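Workshop notebook, October
Pergola posts and screen, Schwaiger job
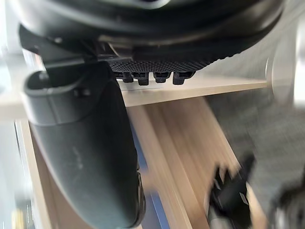

Sunday, morning

Post feet came out of the Ornileo box with the wrong bolt holes again. Drilled two of them out to 12 mm on the pillar drill and left the other two for Timo Kleinschmidt, who wants to try the step bit first. Touch up the bare edges with zinc paint before anything goes outside.

Beam cut to 1619 after measuring at both ends of the patio. The wall is out of true, so the house end gets a packer. Don't trim the beam to suit the wall, we did that at Bollell and the screen never sat right.

Slats

Spacing stays at 22 mm. Tried a wider gap on the bench with offcuts and it let too much of next door's kitchen through. First coat of oil on the larch took longer than the tin says. Still tacky at lunch, so stacked on battens by the door and left alone.

Screws: need another box of 200, stainless. The last lot were plated and two have already marked the timber.

After lunch

Dry fitted the corner joint. Tight on the left, fine on the right. Took a shaving off the tenon and marked both parts A so they don't get mixed up.

Still to do
Second coat on the slats, both faces
Ask Schwaiger whether the climber is staying, it affects the bottom rail
Check fall on the paving towards the drain
Return the long clamps to the Holluvlow van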